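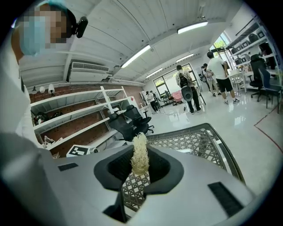
June 28, 2023. The parasite control review at the Kariuki animal clinic continued this morning with the faecal results for the spring intake. Of the 170 dogs sampled, 9 were positive for hookworm and were entered in the treatment register before noon. Staff were reminded that a face mask, of the light blue kind, is to be worn whenever samples are opened, and that it is to be thrown away on leaving the room. The supply cupboard holds enough for the month.

Dr Akinyi Kombo reported on the two litters brought in from Trokum. The puppies are pale in the gums and slow to gain weight. As hookworms attach to the lining of the small intestine and feed on blood, a young puppy may become anaemic before any eggs appear in the stool. The first dose of wormer has therefore been given to all of the puppies, whatever their test result, and will be repeated every two weeks until they are weaned. The mothers are being treated on the same days. One puppy, the smallest of the second litter, has been kept in overnight for fluids and iron.

The question of the exercise yard was raised again. The larvae live in warm, damp soil and can enter through the skin of the paws, and the grass strip behind the kennels has stayed wet after the recent rain. It was agreed that droppings would be lifted twice a day and the strip closed until the drain is repaired. Mr Abdelkrim Benkirane has asked for a price for gravel. The estimate received in February came to around 400 pounds and will need to be renewed. The concrete runs may be used as normal.

Owners are to be told that people can also be affected – the larvae may cause an itchy, winding rash on bare feet. The leaflet says this, but in small print on the back page. Dr Kombo will move it to the front and shorten the part on fleas. The printer at Comik will run 1000 copies once the wording has been approved. The office copy still gives the old telephone number for the evening service and must be corrected first.

A telephone call was received in the afternoon from the boarding kennels at Plurkik, where two dogs have passed dark, loose stools. Advice was given to keep them apart from the others and to send fresh samples in sealed pots, kept cool. Collection has been arranged for tomorrow before surgery opens. The second microscope is still away for repair, so the Plurkik samples will be read after the morning list. Mr Benkirane has the key to the sample fridge.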